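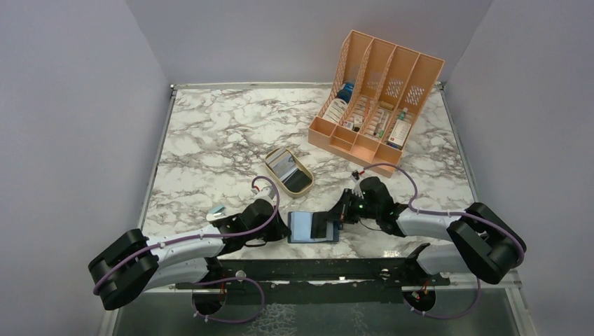 Mirta Cáceres told me at breakfast that I should not go to such a place only to be impressed, and that I should ask who will repair the machine when it is five years old. She said it again while I was looking for my shoes. I wrote her question on the back of my train ticket so that I would not forget it.

Wednesday, in the evening

I took the train at 9:20 to Zustitthorpe and changed at Prorlow, where the waiting room was closed for painting. From the station it is a long walk beside the canal. I had asked for the map by e-mail, but the map showed the old entrance, and I went two times past the right door before I saw the paper sign: Hudari Open Day, Please Ring. Inside there was coffee, and a girl who wrote our names on stickers. She spelled mine correctly without asking, and this does not happen to me often.

I had thought that the machines would be big. My brother-in-law worked many years with welding robots, and he always told us about the yellow fence and the noise. The arms at Hudari are small, white and black, and they stand side by side at the front of a table that looks like marble, the kind of surface my aunt had in her bathroom. I had expected a concrete floor and oil. In the first minutes I looked more at the table than at the arms, I must admit.

Our guide was Uriel Barrera. He speaks quietly and he waits after every sentence, so I could follow nearly everything. He explained that the two arms must learn to share a small task, as our two hands do when one holds and the other one moves. He asked us to take a pen out of its cap, and then to try it again with one hand. A man behind me dropped his pen and it rolled under the coffee table, so we all understood the lesson.

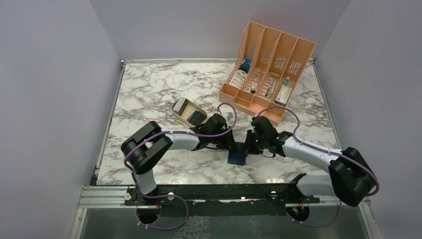 After the pens he talked for a long time about practice. In a good week they make 200 attempts with the same objects, and they want to reach 2000 before they change to others. I asked if the people do not get bored. Uriel thought about it and said that he gets bored on Mondays. He said it very seriously – I think it was a joke, but I was not sure, and I smiled only a little.

What I remember best is how slow it is. When I pick up my telephone, I do not think about where my thumb goes. At that table the thumb is the whole question. The gripper comes down, it stops, it goes a little to the side, it stops again. A lady from the second group whispered "left, left, left" the way people do when somebody else is parking a car. I noticed that my own fingers were moving in my coat pocket.

There was a phone for the arms to handle, and near it a small thing which I took first for a box and later for a tin. I wanted to ask, but then somebody asked about the price, and the talk went in another direction. The price was not given. Uriel said that he is not the right person for that, and he looked relieved about it.

On the same table they keep a desk organizer with medicine things in it, boxes and small bottles. It is of a color like a peach, and it was for me the most human object in the room. I have one at home, also for papers in the beginning, and now it has my blood pressure pills and old batteries. I thought that if a machine could one day find the right box in mine, it would deserve a good salary.
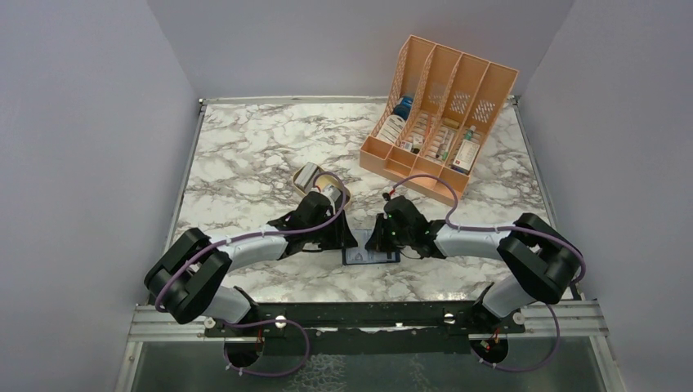
4 min read

At noon we had a pause. I walked with two other visitors to the Aguirre, a bakery with four tables and very hot soup. One of them was a retired teacher. She was disappointed, because she had hoped for a robot with a face. The other one had come only to see the cables. He repairs elevators, and he said that in every machine the cable is the first thing to get tired. He liked that these ones were purple and easy to see, and that they have a wide loop over the gripper so that nothing pulls. I would never have noticed it alone. When we came back, I looked at the cables for ten minutes and I think I learned more from them than from the printed leaflet.

In the afternoon I finally asked the question of Mirta. I read it from the ticket, word for word, and I was a little ashamed of my accent. Uriel did not laugh. He said that it is the question he would like to hear more often, and that for the moment the answer is "us, with a screwdriver." They have spare parts for the joints on a shelf, and the fingers they change themselves in 20 minutes. For five years from now he had no answer, and he told me so. I respected this.

Then a boy wanted to know if the arms can shake hands with each other. His father told him not to disturb, but Uriel said that it is a fair question. The answer is that they could, but they have to be careful, for each arm must always know where the other one is. Two people in a narrow kitchen have the same problem, he said. I thought of Mirta and me with the big pot on Sunday.

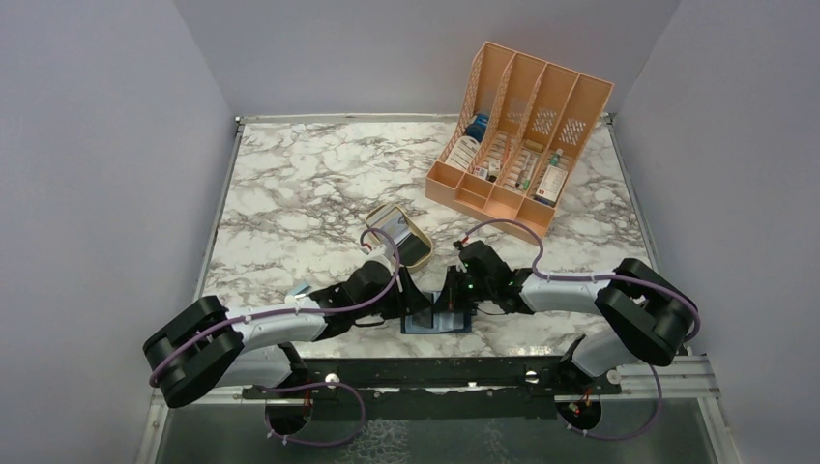 I stayed until the last demonstration, when most of the visitors had already gone to their cars. It was more quiet then and I could hear the motors, a thin sound, like a sewing machine in another apartment. I had expected to feel afraid or to feel enthusiastic, and I felt mostly patient. I would like to write this correctly, so I will say it again in a different way: it was like to watch a child tie a shoe. You want to help, and you must keep your hands behind your back.

Before leaving I put five dollars in the jar for the coffee and took a second leaflet for my brother-in-law. It says that Hudari has received 1000 visitors since they opened the doors to the public. I do not know if I am counted, I came in by the side.

The train back was late at Prorlow. The waiting room was open again and smelled of paint, so I stood outside and tried to pick up my telephone from my bag using only two fingers of each hand. I let it fall once, on my scarf.

Mirta asked about the repairs before I had my coat off. I gave her the answer with the screwdriver, and she wants to go herself in March.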